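Wipe the Fingers First

My phone goes off at seven on a Sunday and it's Damilola Eze, who runs the kitchen cell with me at Todeck, telling me the left arm has "gone weird again." Gone weird, in our little corner of the trade, means a gripper that used to close on a plate rim now closes a hair to one side of it. The plate tips, the arm carries on as if all is well, and somebody has to go fishing in the sink. And I already knew, lying there with one eye open, what the first ten messages in the group chat were going to say. Recalibrate. Retrain. Roll back the software. Orla Nic Giolla, bless her, suggested all of those before I'd found my glasses.

I said wipe the fingers.

I've been saying it for years and I'm going to say it here at length, where I can't be interrupted. We have gotten very good at looking after the clever half of these machines and pretty lousy at looking after the half that touches things. A two-arm cell in a kitchen is a piece of equipment that does the dishes. It ought to be looked after the way a restaurant looks after its slicer, on a schedule, with a rag, by a person whose name is on a sheet of paper. Most of the cells I visit have a beautiful dashboard and no rag.

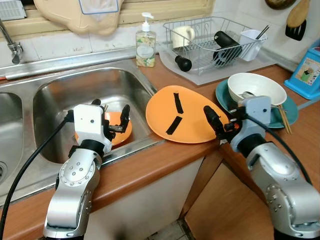 Think about what a day of dishes does to a pair of fingers. Soap film, grease, a bit of grit off a plate that was never rinsed properly. None of it is dramatic! A human hand deals with all this without bothering to tell you (you squeeze a little harder, you shift your thumb), but a gripper closes the way it was told to close. Give it a smear of dish soap and it will close on that plate exactly as instructed and the plate will slide out like a watermelon seed. Then you pull the logs and the logs are perfect, and you lose an afternoon.

My routine, since people ask, takes 8 minutes. I've timed it, because Obadia Ondieki in operations told me we couldn't spare the time and I wanted a number to wave at him. Arms parked and powered down, first of all, every time, including the times you're in a hurry. Damp cloth over the fingers, dry cloth after. Run a thumbnail down the gripping face and feel for nicks. Wiggle each finger sideways, gently, and if it moves when it shouldn't, get the hex key out. Wipe the wrist camera lens with a proper lens cloth and keep that cloth in a bag so it never meets the greasy one. Then follow the cable with your hand from the gripper back along the arm and feel for a kink or a flat spot. You're done. Go have coffee.

The cable is the one everybody skips, so let me go on about the cable for a minute. At the wrist it has to leave enough slack for the arm to roll over and reach down into a basin, and slack is a terrible thing to have near a faucet. Too loose and it snags. Too tight and it pulls at the connector every single time the wrist turns, and after a couple of months you get a fault that shows up only in one pose, usually the pose you need. Maricel Fajardo spent two days last November chasing one of those. She'd swapped a controller board before she thought to bend the cable by hand with the meter on it. She's a far better engineer than I am, and she'd be the first to tell you that she started at the expensive end because the expensive end is where we're all trained to look.

Same story with the wrist cameras. They're down there closer to the work than any of us would put our own faces, and they see the fingers all day long. I wish more people would just pull up that view in the morning and look at it with their own eyes before letting any software have an opinion.

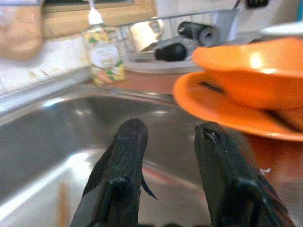
Wrist view over the sink, with light scuffs on the right finger.

Scuffs like those don't worry me, by the way. Fingers are consumables and they're going to get marked up. What I'm after is change from one morning to the next: a mark that's grown an edge, or a tip that isn't sitting where it sat on Friday. You can't judge that unless you've been looking regularly, and you won't look regularly unless it's somebody's job.

That's where I get cranky about how these cells are sold. We had a quote from Lazarević for a service plan at 2,000 a year, and I read every page of it. Software updates, remote monitoring, a help line. I'm sure the help line is lovely. There was nothing in it about touching the arms! Orla thinks I'm being unfair here, and her argument is a decent one: a vendor can't send a person around with a rag every morning, and remote monitoring does catch things a tired human misses at seven on a weekend. Fine. I'd still take the rag, and I'd put some of that money toward a drawer of spare fingers and paying whoever is on shift for the time it takes to use them.

Two-arm work makes all of it matter more. With one arm, a sloppy finger drops a bowl and you've got a dropped bowl. With two arms on the same bowl, each one is pushing back against whatever the other is doing. If the left has a loose finger, the right ends up hauling the thing over and takes the strain in its own wrist, and the alarm you get is on the right arm. I have watched smart people take apart a perfectly healthy right arm.

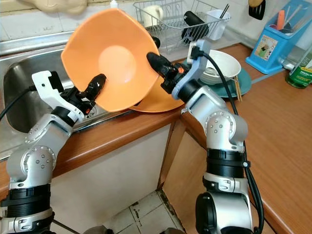 So check both sides, always, even when only one is complaining. Themba Khumalo taught me that back when I was at Murketti, on a packing line that had nothing to do with dishes, and he did it by letting me strip down the wrong gripper from start to finish while he ate his lunch. I was furious. I've never done it again, though.

There's one more argument I hear, mostly from the Unbridge crowd, which is that all this will go away once the learning gets good enough. The arm will notice its own loose finger and work around it. Maybe so! I'd love that. But I drive a car that's very good at working around a soft tire, and what it mostly means is that I drive farther on a soft tire than I should. A cell that hides its wear from me is one I'll find out about later, on a worse day, with a bigger bill. I'd rather have it get fussy early so I can fix it with a hex key.

As for that Sunday, Damilola wiped the fingers, found the left one had some play in it, snugged up the screws and ran the plate pickup again while I listened on speaker. It closed where it was supposed to. Orla sent a thumbs-up. Obadia wanted to know whether the callout counted as overtime, and I told him to put it down as 8 minutes.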